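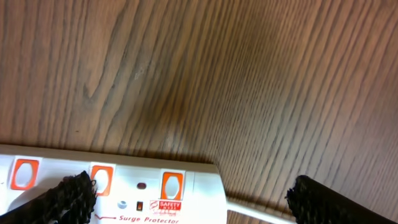 Plustari Open Day

21 Aug 2019
By Hafþór Eskildsen

The Plustari Open Day is a yearly public demonstration of robot arms doing ordinary household and office jobs. It is held in the main workshop at Pirkeck, a former grain store now used by several small engineering firms. Entry is free, but places must be booked.

Background

The event began as a private showing for parts suppliers. Plustari, which builds arms and grippers for light work, opened it to the public after local schools asked to come. The first public session was held in December and was poorly attended owing to snow, and later ones were moved to the summer.

Visitors are let in by groups of 16. Each group stays for one full round of demonstrations and is then taken to the upstairs room, where the control software is shown on a large screen. The software, named Ovov, was written at Pirkeck and is used on all the arms at the event.

Demonstrations

The best known demonstration is the switch task. An arm is placed at a table with a power strip and is asked to press a chosen rocker switch without touching the ones beside it. The strip is of the common kind, with a separate switch for each socket. The task looks simple to most visitors. The switches are small and close together, and a gripper finger that comes down at the wrong angle may rest on the housing and press nothing at all.

The arm works from a small camera fixed near the gripper, and the picture from it is relayed to a screen facing the audience. From this low position the fingers hide part of whatever they are about to touch. The operators therefore teach the arm to pause above the strip, look, and only then come down. Shiny plastic and polished table tops are also a known source of trouble, as reflections can be mistaken for edges.

A second demonstration, the cord task, uses the same table. The arm has to pick up a loose power cord and lay it along a marked line. Cords are harder to handle than solid objects because they bend and roll when gripped. A run is stopped after 15 minutes whether or not the cord has been placed.

The other demonstrations change from year to year. Past ones have included folding tea towels, sorting screws and putting lids on jars.

The Sakamoto bench

Younger visitors may steer an arm by hand at the Sakamoto bench, named after the pattern of lever it uses. The operator holds 2 levers, one for the arm and one for the gripper, and the arm copies the movement at a slower speed. The bench was closed for part of one open day after a lever came loose - it was mended the same afternoon.

Attendance and reception

The most recent open day drew 800 visitors, the largest number so far. Comments left in the visitors' book were mostly favourable. The usual complaints were the slow pace of the arms, the lack of seating and the queue for the upstairs room. Plustari has said that the arms are run slowly on purpose when the public is present.

See also: Pirkeck workshop; Ovov (software)

Comments

marrowfat: We went with the school. My daughter got a go on the levers and talked about it all the way home. The talk upstairs was too long for the little ones.

D. in the village: Is there parking at Pirkeck itself? The article doesn't say.

Tinplate: Small car park round the back, fills up early. Use the field.

marrowfat: The field is fine if it's been dry.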